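Egg picking: force threshold vs. fixed grip width

dmanurung
12th September
We ran 1000 picks with the gripper closing until a force threshold trips, then 195 with a fixed width. Threshold method cracked up to 30 eggs. Fixed width cracked fewer but dropped more. I'd call threshold the better method.

storness_blair
Cracks and drops both lose you an egg. Why rank one above the other? And 195 is a small set to compare against 1000.

dmanurung
Fair on the sample size. Drops happened mostly on the small eggs – width was set for large.

s_halim
Then you tested one width, and the method didn't get a fair run. Set it per size and try again. Are you picking from the carton or off the bench?

dmanurung
Both. Loose ones on the bench are harder, the approach angle matters more. Fingers straight down, lift a little, hold:

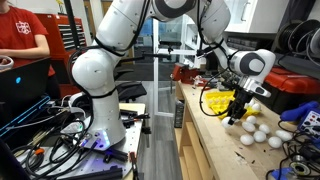

Re: sensor placement

ridwan_n
Does the sensor by the gripper feed the threshold, or only the approach?

dmanurung
Only the approach. Force comes from finger current.

storness_blair
Current is noisy at low grip. I still don't buy the ranking.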